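Speaker notes: Growing hot peppers in a short season
Talk for the Willau Garden Club, Fri 5 March
Running time 80 minutes with questions. Sign-up sheet goes around at the start.

1. Opening

Thank Lurdes for the hall key and the coffee. Say who I am and where the garden is: north side of Willau, heavy clay, first frost usually in the second half of September. I have grown peppers there for 16 years and lost the whole crop in two of them.

Ask who has tried peppers from seed. Ask who got ripe fruit. The second group will be smaller. Most of the talk is for the people in the gap.

Main point to get across early: the season is decided indoors. A pepper that goes out in June with its first buds showing has time to ripen. One that goes out with four leaves will give green fruit at best.

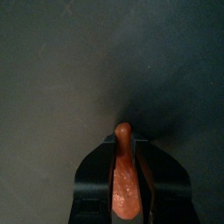

Isla Dalgleish wrote after last year's talk that I make too much of early sowing. Her plants were started a month after mine and caught up by July. Read her note out in full. She gardens against a south wall, and I should say so, but she is right that a leggy plant started too early is no better than a stocky one started late.

2. Seed starting

Sow a quarter inch deep. Bottom heat at 80 degrees until they come up, then take them off the mat. Hot types are slow. Allow up to three weeks before giving up on a tray.

Lights on a timer, a few inches above the leaves. Raise them as the plants grow. Pot on when the second pair of true leaves is open.

Mention damping off here. Water from below, let the surface dry, run a small fan. Skip the story about the basement flood unless we are ahead of time.
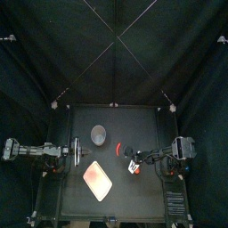
3. Hardening off and planting out

Start with an hour outside in shade and work up over a week or more. Wind does as much harm as sun. Magnus Chisholm lost a full tray in one afternoon on an open deck, and he is happy for me to tell people.

Wait for nights that stay above 50. Space plants 18 inches apart. Black plastic on the bed helps on clay. Go easy on nitrogen or you will get a fine bush and no peppers.

Stake anything tall before it needs it. Kenna Purves uses old tent poles. Pass one around.
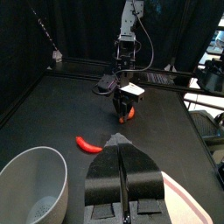

Picking is where people lose their nerve. They see frost in the forecast and strip the plants green. Cover them with an old sheet first and you may get another week or two of color. The shade to wait for is the bright red of the toy chili next to the bowl, over the whole pepper, with no green left at the shoulder. Cut the stem with snips so the branch doesn't tear. Wear gloves for the hot ones.

4. Questions

Someone will ask about overwintering. Short answer: cut back hard, pot up, keep cool and nearly dry. Gavin has done it and can take that one.

Seed swap at the back table afterward. Stack the chairs before we leave.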